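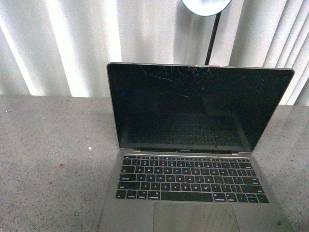
Von: Bronwyn Lowther
An: zellen-technik
Datum: 5. April 2018
Betreff: Re: Letum, Notebookplatz: Kopfkamera nach Tausch neu einrichten

Hallo Sanaa, hallo Liste,

Antworten unten im Text. Vorweg: die Kamera selbst halte ich für in Ordnung, das Problem liegt bei der Belichtung und bei der alten Hand-Auge-Matrix.

Sanaa Slaoui schrieb:
> Wir haben an der Letum-Zelle die Kopfkamera getauscht (Stecker
> am Halswinkel war ausgerissen, Ersatzteil von Gittins). Seitdem
> zwei Befunde:
>
> 1. Der Greifpunkt an der Deckelkante liegt systematisch daneben,
> immer in dieselbe Richtung. Mit der alten Kamera gab es das
> nicht.

Die Hand-Auge-Matrix liegt bei Letum in der Steuerung und wird beim Kameratausch nicht verworfen. Ihr fahrt also mit der Matrix der alten Kamera. Ein konstanter Versatz in eine Richtung passt dazu. Vorgehen:

- Kopf in Grundstellung, Schwenk- und Nickachse neu referenzieren
- die vier Schrauben am Halswinkel über Kreuz nachziehen, danach den Kopf nicht mehr von Hand bewegen
- erst intrinsisch kalibrieren, dann Hand-Auge
- Kalibrierplatte in 16 Posen aufnehmen, davon mindestens die Hälfte mit deutlicher Neigung
- alte Matrix unter anderem Namen sichern, neue aktivieren, Steuerung neu starten

Der Neustart steht in der Anleitung von Prirora nicht drin. Ohne ihn rechnet der Planer mit dem Wert aus dem Speicher weiter, auch wenn die Oberfläche schon den neuen anzeigt. Jocelyn Chan hat das im November an unserer Zelle nachgestellt.

> 2. Die Displayprüfung meldet bei ausgeschaltetem Bildschirm zu
> viele Fehler. Testgerät ist das silberne MacBook Pro mit den
> feinen Rissen im oberen Bereich des Displays. Die Risse werden
> gefunden, aber zusätzlich ein flächiger Befund in der unteren
> Hälfte. Da ist am Glas nichts.

Der flächige Befund ist die Spiegelung der Tastatur. Bei dem Öffnungswinkel sieht die Kamera im schwarzen Glas das Tastenraster, schwach, aber regelmäßig genug für den Kantenfilter. Das Bild ist insgesamt hell und etwas ausgewaschen, da hilft auch kein höherer Schwellwert: bevor das Raster verschwindet, sind die kürzeren Ausläufer rechts unterhalb der Risse weg.

Was bei uns funktioniert:

- automatische Belichtung aus. Die weißen Lamellen hinter der Arbeitsplatte sind je nach Tageslicht sehr unterschiedlich hell, und die Automatik regelt auf sie statt auf das Glas.
- zwei Aufnahmen mit unterschiedlicher Nickachse. Spiegelungen wandern gegenüber dem Displayrand, Risse bleiben stehen. Nach dem Entzerren auf den Displayrahmen nur behalten, was in beiden Bildern an derselben Stelle liegt.
- Auswertebereich aus dem Rahmen ableiten, mit Abzug am unteren Rand. Der Schriftzug "MacBook Pro" unter dem Glas wird sonst als Befund mitgezählt.

Den einzelnen bläulichen Lichtpunkt nahe der linken Glaskante würde ich mit derselben Methode prüfen. Ob das ein Reflex ist, kann ich aus einer Aufnahme nicht sagen.

> Belichtungszeit steht jetzt auf 900 (µs), Verstärkung auf
> Automatik. Ist das sinnvoll?

Die Zeit ja, die Verstärkung nein. Das Rauschen im dunklen Glas ist fein, aber der Filter greift es auf. Verstärkung fest auf den niedrigsten Wert, bei dem die Risse noch sauber kommen, und lieber die Zeit verlängern. Der Kopf steht während der Aufnahme ohnehin. Wartezeit nach dem Anfahren auf 200 ms setzen, der Kopf schwingt mit der neuen Kamera länger nach.

> Ebony meint, wir sollten die Tischlampe hinter dem Gerät
> wegnehmen. Verna will sie behalten, weil sie sonst bei der
> Handnacharbeit zu wenig sieht.

Kann stehen bleiben, wenn die Position markiert ist. Die Segmentierung sucht die obere Deckelkante als lange, fast waagerechte Linie, und der schwarze Lampenstab läuft genau dahinter nach unten. Bei uns hat die Suche an so einer Stelle die Kante in zwei Stücke geteilt und das längere genommen. Parameter "Lückenschluss" hochsetzen - in Version 51 der Bildverarbeitung von Cunon liegt er unter Konturen, vorher war er nur über die Konfigurationsdatei erreichbar.

Noch ein Punkt zur Arbeitsplatte. Das graue, gesprenkelte Muster ist für die Tiefenschätzung brauchbar, für die Schmutzerkennung aber lästig. Auf der linken Seite ist ein kleiner rotbrauner Fleck. Bitte abwischen und dann ein neues Referenzbild des leeren Platzes aufnehmen, falls ihr die Differenzprüfung nutzt.

Reihenfolge also: Referenzfahrt, Kalibrierung, Neustart, feste Belichtung, Referenzbild, dann erst die Schwellwerte der Displayprüfung. Andersherum macht ihr die Schwellwerte zweimal.

Schickt mir nach der Kalibrierung bitte den Restfehler und die Logdatei der ersten Greiffahrt. Unsere Parameterdatei hänge ich an, die Nickwinkel müsst ihr für eure Tischhöhe anpassen.

Gruß
Bronwyn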